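Flodex opens hiring round for Cletitz service center

Logistics software firm Flodex will begin taking applications on Wednesday for its new service center in Cletitz. The company has listed 1158 positions across customer support, payroll processing, warehouse planning and systems maintenance. Hiring will run in 3 phases, with support roles filled first.

Applications go through the Hao portal, which Flodex also uses at its Gostimero office. Candidates need to register before they can view salary bands. Each profile may be used for up to two openings at a time, and a withdrawn application frees the slot the next day.

Support roles require written English and one other language. Previous call center work is not required. Payroll applicants must hold a bookkeeping certificate or show two years in a similar post. Systems maintenance jobs are graded in four levels, and the entry level is open to people finishing a technical program in August.

"We are recruiting for full shifts from the start, so availability matters more at this stage than seniority," said Réka Lengyel, head of staffing at the Cletitz site. She said interviews would be held by video in the first phase and on site after that.

New hires receive a 12-month contract with a review at month six. Shift workers are paid a night supplement after 10 p.m. Staff who move from outside the district can claim a one-time relocation payment of 1000 euros, paid with the second salary. 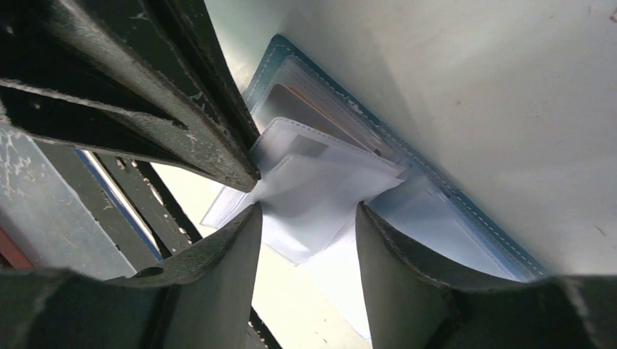
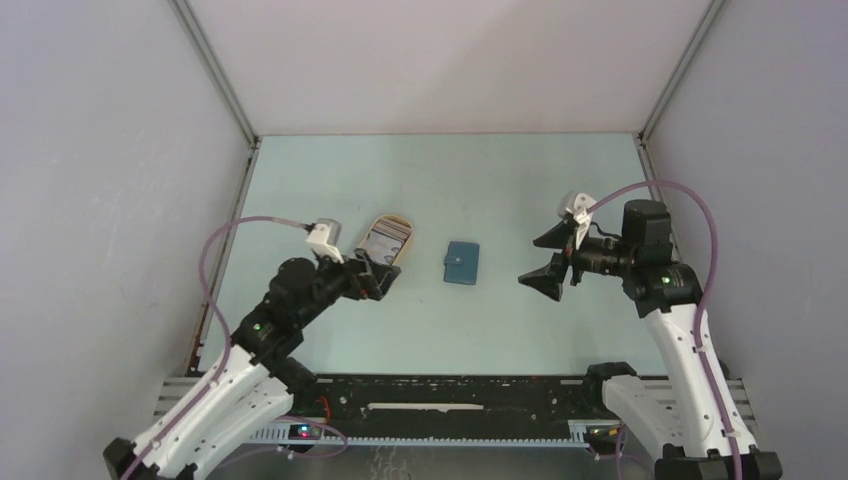
Flodex expects the local labor office to handle part of the screening for entry-level posts. Registered job seekers in Cletitz will get a notice by text message if their profile matches an opening. The building has space for 3000 employees, but the company has not set dates for hiring beyond the current round. Transfers from Gostimero are handled separately and do not count toward the published total.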